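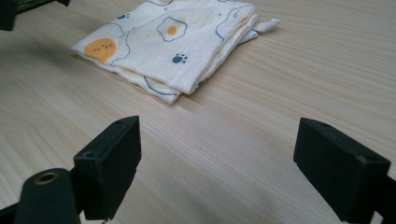
So the ferry to Gurnside only runs when it feels like it, and that Friday in October it did not feel like it. I'd been at the dock since three with a suitcase and a sandwich, and by dark the sandwich was gone and the lady in the ticket booth had pulled down her shade.

I should explain about my aunt. She kept the lighthouse log out there for 40 years, long after the light went automatic and the company (Tristero Marine, if you care) stopped paying anyone to look at it. Every night she wrote one line. Wind, sky, whatever went by. Then in the spring she mailed me a key and a postcard that said "your turn, if you like," and moved to Drandula to live near a swimming pool. I did like! I just took six months to admit it to my boss.

Anyway, the dock. A man came along with a flashlight and a very wet dog and asked if I was the niece. I said I was. He said he had a boat – he didn't say it was a good one – and that he'd take me over if I held the dog.

I held the dog. I have never been so cold in my life. The dog was called Xue and she leaned on me the whole way like we'd been married for years, and about halfway over the engine quit, and the man said "hm," and hit it with a shoe until it started up again.

The house was unlocked. I don't know why I'd been mailed a key. There was a kettle, a bed made up with too many blankets, and the logs, a whole wall of them, every spine numbered in her square handwriting.
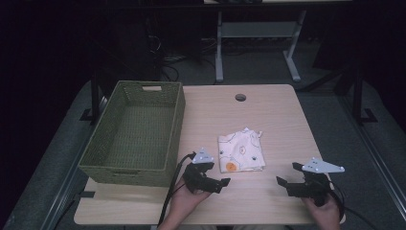

*One basket, one folded cloth.*

I took down the last book and sat on the floor in my coat to read it. Page after page of wind and sky. Then an entry from the week she left: "Fog. Light on. Boat 1436 late again, he has got a new dog." I laughed so hard I scared myself, because I'd seen that number on the side of the boat an hour before, half scraped off.

There was a pencil on a string. I went out on the step to check the wind and couldn't tell one direction from another, so I came back in and wrote, "Windy. Dog is nice."

Then I went looking for the light switch in the kitchen.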